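# Snack boxes: a doubter's gallery

Everybody at Dhanial has been telling me since January that the way to deal with snacks is to keep them in one box. Buy what you like, put it all in a cardboard box on the floor, and the cupboards will look after themselves. I have my doubts. I've lived with such a box and in my experience it becomes a second cupboard with no shelves and no door.

Click through if you're keen. 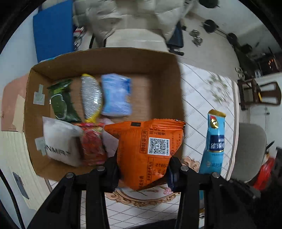

Boxes and tables, packets either way.

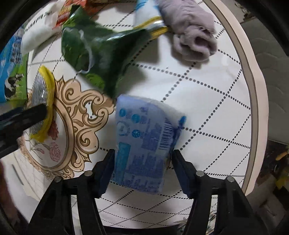
The argument for the box, as Wakana Tsuji put it to me, is that you can see what you've got. I'd accept that for a shallow box with one layer. Once a second layer goes on top, you can see what you bought last, and the older stuff sits underneath until it's past its date. Wakana says you simply turn the box over every fortnight. I asked her when she'd last done it and she changed the subject to tea.

Then there's the matter of tall things. Stick-shaped packs don't lie flat with the square ones, and if you stand them up they fall over as soon as you take out whatever was propping them. Rhun Jenkins keeps his in a jug. It works, I'll give him that, but now he has a box and a jug, and the whole selling point was one box.

Sorting by colour I won't spend long on. It was recommended in the Ullevdale newsletter, with a straight face. A green wrapper tells you nothing about whether the thing inside is seaweed, pear or lime, and I have made that mistake on a long train journey. Sort by what has to be eaten first, or don't sort.

If you buy from abroad and can't read the packets, the usual advice is to photograph the labels and look them up later. Fine in theory. My phone has 3,044 pictures on it and I'd guess a good number are the backs of biscuits. What I do now is write on the packet with a marker: sweet, salty, or "ask Shagufta". Shagufta Awan has a better palate than I do and has never refused a packet from the third group.

A few smaller points, in no order:

- Tape the bottom of the box properly before anything goes in. One strip down the middle isn't enough for tins or jars.
- Fold the flaps outwards if you use it daily. Upright flaps catch your sleeve.
- Foil packets and heavy things don't mix. Crisps lose every time.
- Keep the box off a rug you care about. Sesame gets into everything.
- Anything that says to store it somewhere cool shouldn't be next to a radiator, and in my flat every free bit of floor is next to a radiator.

As for tipping the lot out on a table to "edit" it, which is the Dastberg method and apparently takes 33 minutes, I've tried it twice. Both times I ate while I worked and put back nearly everything I hadn't eaten. I suppose there was less of it afterwards. Weronika Bednarek swears by a cloth on the table first, for the crumbs, and on that one point I've come round completely — shake it out of the window and you're done.

I remain unconvinced by the box. I'm told a wire basket is better, because of the air, and I don't see why a sealed packet needs air. Valentin Lüthi has offered to lend me his until the end of the month, so I'll try it and put up some more pictures, and if it's any good I'll say so.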